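Winter Bedding Exchange Opens at the Jokiston Community Center

December 8, 2018

The Malik Residents' Association has opened its winter bedding exchange for the season. Households may bring blankets, quilts, bedspreads and pillow covers that they no longer need and take home others in their place. The exchange is held in the ground floor hall of the Jokiston Community Center and will remain open until the end of the cold season. No fee is charged to member households.

The exchange was approved at the general meeting in September, following requests from families who had moved into the newer blocks and were buying winter bedding for the first time. Zeeshan Jatoi, secretary of the Association, has been appointed to supervise it. The Association thanks the Dramon Laundry, which has agreed to wash heavy blankets for member households at a reduced rate during the same period. Members should show their household card at the counter when handing in their items.

All items must be washed and fully dried before they are brought to the hall. Torn seams should be mended beforehand. Items with burns, large stains or missing filling cannot be accepted, and the staff at the desk have been asked to return them to the owner at once. Electric blankets are not accepted in any condition. Each household may take up to three large items and two pillow covers on a single visit. Members who have nothing to bring may still take one blanket per person in the household upon signing the register.

The Association also wishes to remind members of the proper care of fleece and other soft synthetic blankets, which make up the greater part of what is handed in. Such blankets should be washed in cool or lukewarm water with a small amount of mild detergent. Fabric softener leaves a coating on the fibers and should be left out. They should be dried in open air or on the lowest dryer setting, and they should never be ironed. Blankets with a printed pattern should be turned face inward and dried in the shade, as strong sun will fade the colors within a season or two.
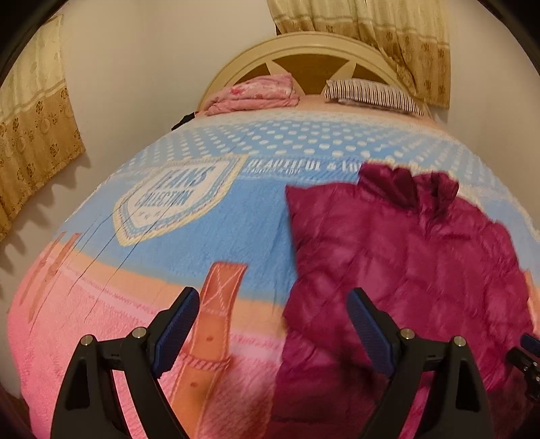
How often should a winter blanket be washed during the season?

Once a month is enough for a blanket that is used over a sheet and aired each week. A blanket that lies directly against the skin should be washed every two weeks, and one used by a person who has been ill should be washed as soon as that person has recovered.

Airing is often neglected in the colder months, when windows are kept shut for most of the day. Members are advised to fold back the covers each morning and leave the mattress uncovered for at least half an hour before the bed is made. Blankets may be hung over a railing or line in the middle of the day and brought in well before sunset. In ground floor apartments, where walls are often damp, beds should be moved a hand's width away from any outside wall.

Quilts with cotton filling require different treatment. They should not be placed in a household washing machine, as the filling gathers in lumps and dries poorly. Members who own such quilts may have them opened, the cotton carded and the cover washed separately. Tanveer Mirani of the Flulura sewing workshop will receive quilts for this purpose at the side entrance of the hall. Payment is made directly to the workshop, and the usual time for return is 11 days. Owners are asked to pin a slip with their name and apartment number to each quilt.

Bedding that is not claimed by the close of the exchange will be sorted and passed on to the night shelter behind the bus depot. In the previous season the exchange handled 2781 items, and the Association expects a similar number this year. Additional shelving has been put up along the north wall of the hall, and pillow covers are now kept apart from blankets so that visitors can find matching sizes more easily.

Members with questions about accepted items or the terms of the laundry rate should apply to Mr. Jatoi at the Association office during regular hours. Large deliveries, including those from households that are moving out, must be arranged with the office in advance.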